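Last updated: 11th March

Virik Opens Shoe and Boot Repair Service for Rural Customers

Virik, the family-owned repair company, is pleased to announce that its postal repair service for shoes and boots is now open to customers in 1100 villages and small towns. Until now the service was available only in the area near the main workshop in Storkov.

Customers can order a prepaid box from any Virik counter. They put the footwear inside, fill in the short form and give the box to their local post office. The workshop checks each pair and sends a price before the work is started. If the customer does not accept the price, the pair is returned without charge.
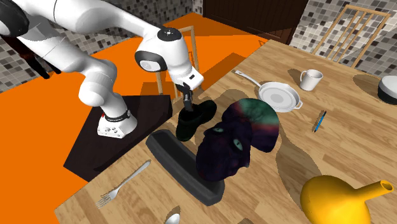 The most requested jobs are new heels, new soles and the changing of zippers. Winter boots can also receive a new lining. Virik does not accept ski boots or skates for the moment.

"Many people wrote to us that the last shoemaker in their town has closed," said Teresa Fahy, managing director of Virik. "We wanted to offer them the same work which we do for our neighbors in Storkov."

For the new service Virik has hired two shoemakers and has signed a supply agreement with Mustex, which will deliver the rubber soles. Rónán Ní Bhriain, head of the workshop, will be responsible for training.

A second collection point, in the Sárközi shopping arcade, will be opened in July. Orders can be made at all counters during normal opening hours.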